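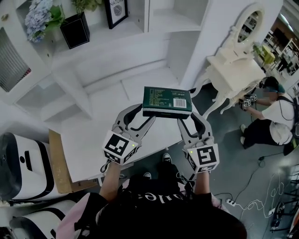 Teekanne Brerow, 900 ml, mit Siebeinsatz

Artikelgruppe: Kannen und Zubereitung
Hersteller: Lopes
Lieferbar, Versand ab Lager

Ich gebe es gleich zu: Ich wollte die Brerow erst gar nicht ins Sortiment nehmen. Steingutkannen hatte ich genug, und die meisten tropfen. Dann stand sie ein paar Wochen bei mir in der Küche, und seitdem trinke ich meinen Assam aus nichts anderem mehr (und meine alte Glaskanne hält jetzt Schnittblumen).

Das Beste zuerst, der Ausguss. Er ist kurz, sitzt hoch und hat eine richtig scharfe Kante, da läuft beim Absetzen kein Tropfen am Bauch runter. Wer schon mal eine helle Tischdecke mit Darjeeling ruiniert hat, weiß, wovon ich rede! Nur randvoll sollte man sie nicht machen, dann schwappt sie beim ersten Eingießen doch ein bisschen.

Der Sieb ist aus Edelstahl und reicht fast bis zum Boden, sodass auch eine kleine Menge Tee ordentlich im Wasser liegt. Die Blätter haben Platz zum Aufgehen. Bei Rooibos rutscht feiner Staub durch, das will ich nicht verschweigen, aber das habe ich bisher bei jedem Dauersieb erlebt. Ich lasse schwarzen Tee 3 Minuten ziehen, nehme den Sieb raus und setze den Deckel direkt auf die Kanne. Der passt nämlich mit und ohne Einsatz, schön gelöst.

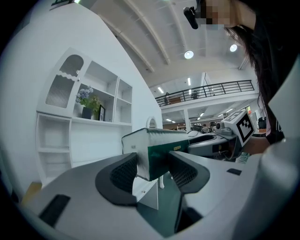 Grün und Weiß, mit kleinem Etikett an der grünen Seite

Zum Warmhalten: Die Wand ist eher dünn, deshalb bleibt die Kanne mit 595 g auch angenehm leicht. Ohne Stövchen trinke ich die letzte Tasse lauwarm. Das Stövchen Cokach aus derselben Serie passt von der Standfläche her genau, normale Modelle gehen aber auch, solange die Auflage flach ist. Auf den Herd bitte nicht, auch nicht auf Induktion mit Adapterplatte.

Technische Angaben
Material Kanne: Steingut, innen und außen glasiert
Material Sieb: Edelstahl
Fassungsvermögen: 900 ml
Gewicht ohne Sieb: 595 g
Öffnung: 9 cm
Spülmaschine: ja, Deckel bitte flach einlegen
Mikrowelle: ja, ohne Sieb

Durch die weite Öffnung kommt man mit der ganzen Hand rein, jedenfalls ich mit meinen eher kleinen Händen. Teerand bekomme ich mit einem Löffel Natron und heißem Wasser weg, über Nacht stehen lassen, ausspülen, fertig.

Welche Farbe? Ich mag das matte Graublau am liebsten. Senfgelb ist etwas kräftiger, als man es sich am Bildschirm vorstellt, und die sandfarbene Variante kommt erst im Mai wieder rein. Kleine Unterschiede in der Glasur gehören dazu, manche Kannen haben am Fuß einen dunkleren Rand.

Passt gut dazu: Stövchen Cokach, Becher Fosico im 3er-Set, Ersatzsieb Lopes.

Versand: Bestellungen, die bis Freitag um zwölf da sind, gehen noch vor dem Wochenende raus. Deckel und Siebe gibt es einzeln nach, dafür einfach kurz über das Kontaktformular schreiben und die Farbe dazusagen.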